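**Packing and tidying help wanted, part time, start asap**

Short version. Vusby needs two pairs of hands at the big gray table. Packing, unpacking, putting away, checking drawers. Mornings mostly. $100 a shift, 4 hours a shift, 3 shifts a week. Paid Fridays. Going up quick so excuse the typing, will fix later if I get a minute.

What we do: small storage boxes for desks and kitchens, the kind with a drawer in the front. We sent out over 4,000 last year and it all goes across one table in a shared office. Spring orders start landing in February and we are already behind on the sample boxes.

**The work**

- take drawer boxes out of their outer cartons, look them over, wipe if dusty
- open and close every drawer. All the way out, all the way in. If it sticks it goes on the reject shelf with a note saying where it sticks
- check the knob is tight. Loose knobs are our number one complaint
- put the small stuff in the drawer (card, spare screw, felt dots), close it, back in the carton
- flatten empty cartons and take them down to recycling before you leave
- put tools and tape back where you got them, please please please

Also a bit of carton work for Plukasel, who share the order desk with us. Food cartons, milk style, white, they get sorted by label and set out for the sample kits. Light, not difficult, but you do need to read small print all morning. Bring your glasses if you use them. Dented corners go to the side, torn labels go to the side, everything else goes in the kit.
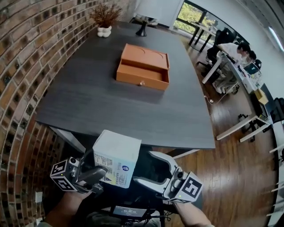 Orange is the color we get the most orders for so expect a lot of orange. There's a gray one coming, and a dark green that Drestus are making for us, samples not here yet. Same size, same drawer, same knob. The lid panel marks easily so no keys or rings dragged over it, and dont stack them face to face without paper in between. Paper is under the table in the roll holder.

**The place**

Brick, white beams, long desks. Open office, other people at work in it, so headphones for music and phone calls on the stairs. It is a decent room. Warm in summer, there's air conditioning but it takes its time. Stairs only, one flight, and the street door is heavy. Tell us if stairs are a problem and we will see what can be moved to the ground floor. Kitchen is shared, coffee is free, wash your own cup.

**Who we want**

Somebody careful. Somebody who notices when a drawer is a hair off. Experience in packing or stockroom or shelving is nice, also fine if you have none, we'll show you in one morning. Students ok, retired ok, people with another job in the afternoons very ok. You need to

- stand for most of the shift (stools available, use them)
- lift a full case now and then, not heavy but awkward
- turn up at 8:30, the first pickup is early and the driver doesn't wait
- write legibly on a label

Not needed: car, resume with a photo, cover letter. We won't read the cover letter.
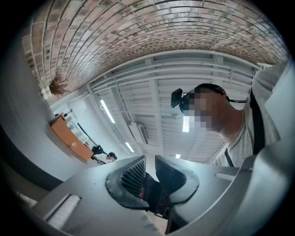
Uchida

Couple more things that people keep asking by email.

Can you do just one shift a week? Not this time. Maybe later in the spring when it calms down. If you can only do one, write anyway and I'll keep your name.

Can two friends apply together? Yes, and if you're both good you can have the same mornings. Tell us in the message so we look at them side by side.

Is it long term? Through the end of April for certain. After that depends on the green boxes and how many Drestus can get us. Would like to keep at least one person on.

Trial morning is paid, same rate. You pack a case, we look at it together, you tell us what was annoying about the table setup. Seriously do tell us, last person got the tape moved to the left side and it's much beter.

Clothes: anything. Sleeves that don't catch on drawer knobs. Closed shoes.

**To apply**

Few lines to the Vusby order desk with "packing table" in the subject. Put in which mornings you can do, when you could start, and anything you've packed, sorted or put away for money before. A phone number helps, I mostly call back after 2 pm. Or drop a note at the front desk, second bell, ask for the box people.

Taking messages until both spots are filled, then this comes down.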